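Cuaderno de taller. Sección de acabados y mantenimiento de superficies
1 de septiembre de 2024
Asunto: selladores para encimeras de piedra y aceites para suelos de madera

Se retoma la serie comparativa iniciada por la sección para decidir qué productos figurarán en la próxima revisión de la ficha de mantenimiento. La ficha vigente recomienda un único sellador para toda clase de piedra, criterio que no se sostiene desde que se reciben consultas sobre materiales de porosidad muy distinta.

Probetas y productos

Se han preparado probetas de granito pulido, mármol pulido y caliza apomazada, todas con el canto sin tratar. Los selladores ensayados son Avton, de base disolvente, y Mridha, de base acuosa. Se conserva de cada piedra una probeta testigo sin producto. El lavado previo se hizo con jabón neutro y agua desmineralizada, y el secado, en la estufa pequeña, a 45 grados. La estufa grande sigue pendiente de calibración y no debe emplearse para esta serie.

La aplicación se realizó con paño de algodón, en dos manos cruzadas, retirando el exceso antes de que el producto formara película. En la caliza, Avton oscureció el tono de manera apreciable ya con la primera mano. Mridha no lo alteró, aunque dejó un velo blanquecino en el canto que hubo que repasar con el mismo paño humedecido.

Ensayo de manchas

Se depositaron sobre cada probeta gotas de aceite de oliva, vino tinto, café y zumo de limón, cubiertas con vidrio de reloj durante 12 horas. El limón atacó el pulido del mármol con ambos selladores. Conviene que la ficha lo diga sin rodeos: el sellador retrasa la absorción y no protege frente a los ácidos. En las encimeras de dibujo jaspeado, con pardos, grises y negros mezclados, el cerco de aceite pasa inadvertido mucho tiempo y la limpieza suele llegar tarde.

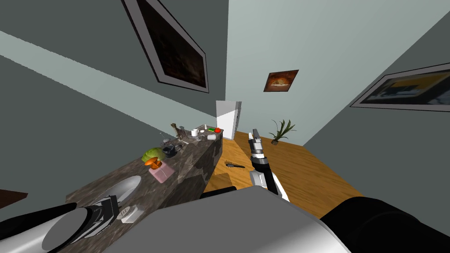 Juntas y encuentro con el lavabo

El sellador de piedra no debe alcanzar el cordón de silicona. En la probeta con junta simulada, Avton reblandeció el borde del cordón y hubo que rehacerlo. Se propone encintar antes de aplicar y retirar la cinta con el producto todavía fresco. Queda por comprobar si Mridha produce el mismo efecto con silicona ya envejecida; la muestra disponible no sirve, por estar contaminada con cera.

Aceites para suelo

Se ensayaron tablillas de roble lijadas a grano 100 con el aceite Hellano y con la cera dura Garkgate. Hellano penetra mejor, pero exige una segunda mano en las testas. Garkgate cierra el poro en superficie y marca los empalmes cuando la mano se interrumpe a mitad de tabla, defecto que solo se aprecia con luz rasante.

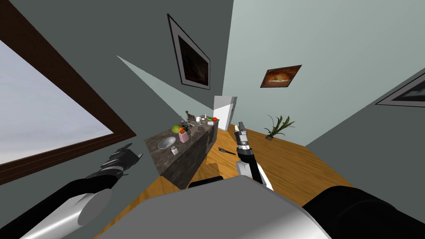
La valoración del brillo se hará en adelante con las tablillas tendidas en el suelo y el observador de pie, y no sobre la mesa, como se venía haciendo. El ángulo de lectura cambia el juicio por completo. También debe anotarse la posición de la fuente de luz: en una estancia con isla de cocina, suelo de madera y ventana, el reflejo que entra por esta revela los empalmes que la luz de techo oculta. La hoja de registro no tiene casilla para ello; mientras no se modifique, se consignará en observaciones.

Pendiente

Repetir la caliza con Mridha diluido, según la proporción mínima que admite el fabricante.
Solicitar tablillas de roble del mismo lote, las actuales presentan vetas demasiado dispares.
Rehacer la junta simulada con silicona sin contaminar.
Revisar el apartado de ácidos de la ficha y remitir el borrador a la sección antes de diciembre.
Etiquetar los botes abiertos con fecha de apertura. El de Hellano ha formado piel y se retira de la serie.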